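Widbridge Swap Day FAQ
Filed under: Community, Reuse
1 min read

When?
Saturday, doors at 9. Tables are $5, only 27 left.

Can I bring furniture?
No. Small stuff only, 40 lbs max.

Do you take books?
Yes, if theyre clean. No encyclopedias please.

Comments

flukari: Parking?
Behind the Ziler building, free til noon.

tansy_b: what about electronics?
Swap Day: Small electronics fine, no TVs. Cords too, but untangle them frist. A white braided USB-C like the one on this table gets lost fast next to a heap of black ones. Tape a label on each.

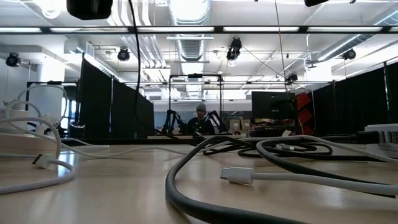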